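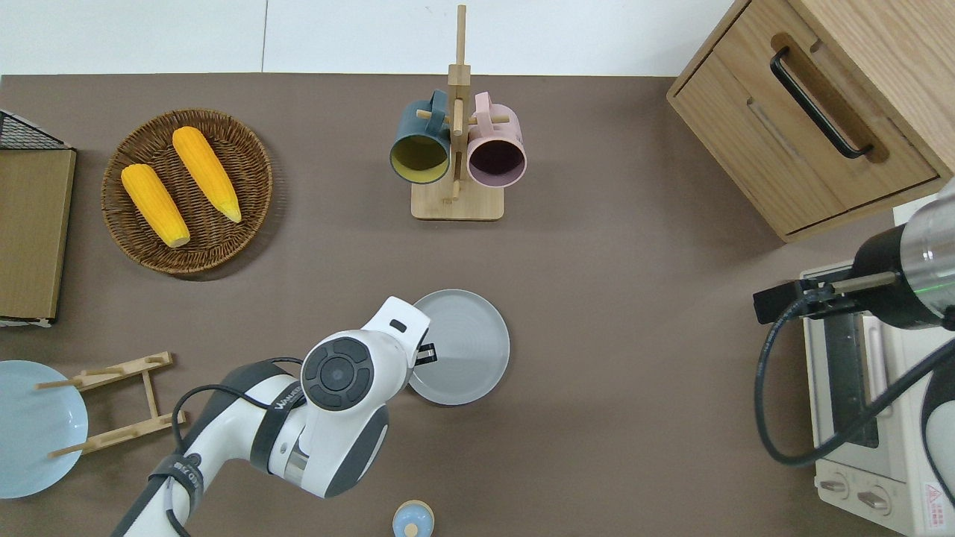 Kedero Insect Study Group
Minutes of the meeting, 9th December

Present: Ettore Barbieri (chair), Afonso Salgado (minutes), R. Verstraete, D. Lumov. Apologies were received from two members.

1. Minutes of the October meeting
Accepted with one correction: the pond survey was done at Bedero, not at Kedero.

2. Dragonfly count
Mr. Lumov presented the results of the season. In total 121 adult dragonflies were recorded, of which 84 at the lower pond. The upper pond was visited only four times, so the two numbers should not be compared directly. Mr. Verstraete asked if the damselflies were included. They were not, and they will have their own table.

3. Larvae
Mr. Barbieri reminded the members that larvae must go back to the same pond on the same day. There was a discussion about the nets – the old ones have too wide a mesh for the small larvae. It was agreed to buy new nets for up to 140 euros. Mr. Salgado will ask for prices.

4. Identification evening
The members wish to repeat it. The empty skins collected in summer will be used as material. Date still open.

5. Other business
The key to the display cabinet is missing. Please look in your field bags.

Next meeting: to be announced by email.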